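The felt mat comes first

I'd been in the workshop about a minute before I asked about the felt. My host runs a little repair bench under the name Gullolov, and I had expected scorched wood and coffee rings (mine has both!).

"Felt stops things rolling," she told me. "And you can put a phone down on it without wincing. Well, not that phone."

That phone has a spectacularly cracked screen, and she won't say who dropped it. It lives at the back of the mat with the tape measures and a capacitor.
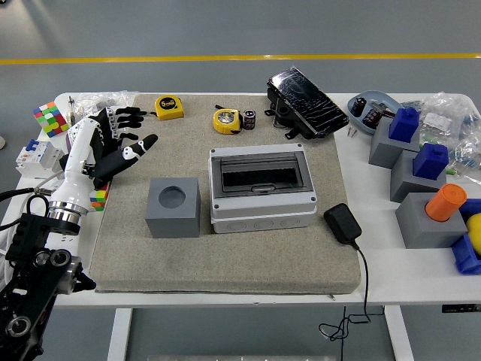 The bench, with puzzle cube, tape measures and that poor phone.

I wanted to know about the cubes, obviously. Are they for customers? "They're for me," she said, laughing. "If I'm stuck on a fault I do a few turns and go back to it. I've never finished the big one. I've had it since October and I'm no nearer."

She's been mending things for 19 years, the last 2 of them in this room, and she is fierce about small parts. Everything goes in clear bags, and the bags stay at the back. "I lost a screw once and spent 59 minutes on the floor with a torch. It was in my sleeve."

We got on to junction boxes, which she likes more than anyone I've ever met. She gets hers through a supplier called Florkatex and has a soft spot for the ones with a see-through lid, "so I can have a nosy without undoing anything". The round knockouts along the side please her too, though she says people will go at them with far too much force. 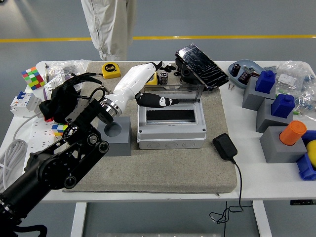 Tidying up, or not

Does it all get put away at night? "The mat gets brushed. The rest stays where I can see it," she said, and went off to put the kettle on.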